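# Table setting by machine

**Table setting by machine** is the use of robots to lay out mats, trays and dishes before a meal. It is often named as a chore that home robots will soon take over. Evidence for this is thin.

## Claims and results

The Findmont trial is the one most often cited. Its first report gave 315 successful placements out of 550, all on one bare table, with every item put within easy reach. Ruben Mulder, who reviewed the report, noted that stopping to reset a dropped item was not counted as a failure. A later version by Vistlow raised the rate to over 80 percent but used fewer kinds of objects.

Trays remain a weak point. A shallow one gives a gripper little to hold, and a shiny surface can confuse depth sensors. Much of the work shown in this field is still guided by human hands, as with a white tray positioned between two hand-held grippers near a striped mat.

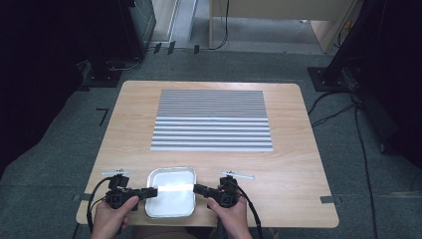 ## Criticism

Elsa Blomqvist has argued that a placement score says little about a kitchen, where tables are cluttered and people walk through. Supporters reply that early dishwashers were also poor. No home trial longer than 23 days has been published.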